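Fórum Corimia » Brinquedos e jogos » Blocos de formas: valem a pena para uma criança de dois anos?

marta_dos_pinhais
Olá a todos! A minha filha faz dois anos em dezembro e ando a namorar aqueles blocos de plástico com formas (corações, estrelas, cilindros...). Vi um conjunto da Sutus por 40 euros e achei puxado. Alguém tem? Brincam mesmo com aquilo ou vai parar ao fundo do baú?

tio_berto
40 euros por blocos de plástico?? Compra cubos de madeira na feira e ficas com troco para o lanche. O meu mais novo nunca ligou às formas esquisitas, só queria empilhar, e com um coração não se empilha nada.

unairivas
Discordo, Berto! Cá em casa os cubos lisos são os primeiros a ficar esquecidos. As estrelas e os corações é que andam sempre de mão em mão — e vão parar dentro dos meus sapatos também. Ponho aqui uma foto para a Marta ver as formas e as cores.

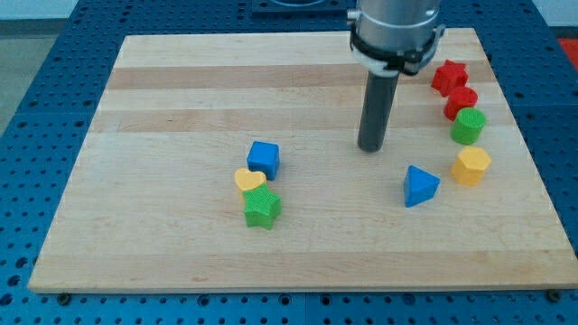
Lisboa, 29 de julho de 2022
Reparem nos verdes, a estrela e o cilindro têm um quadriculado em relevo por cima. Para mãos pequenas gosto muito mais disso do que do plástico todo liso. E uma tábua clara por baixo ajuda imenso, as cores saltam logo à vista (no tapete às riscas da minha sala perdia-se tudo). O jogo que mais rende cá em casa é fazer uma fila em curva e pedir "agora a estrela vermelha", "agora o hexágono amarelo". Hexágono ela ainda não diz, diz "xágu", mas vai lá com o dedo.
Unai Rivas

marta_dos_pinhais
Ai que giro, adoro o coração amarelo! E essa tábua às tiras é de cozinha? Tenho uma parecida da Foley que só serve para o pão.

tio_berto
Pronto, são bonitos, dou o braço a torcer nas cores. Mas continuo na minha: um cilindro deitado rola para baixo do sofá em dois segundos.

unairivas
Marta, usa a do pão à vontade, passa-lhe só um pano antes. Berto, cilindro é para estar em pé, homem!

lena.q
Os da Dandedis custaram-me 59 e o relevo é quase nenhum. Eu esperava pelos saldos.

marta_dos_pinhais
Obrigada, Lena, esses ficam já riscados da lista. Vou ver se os da Sutus baixam até dezembro e depois conto.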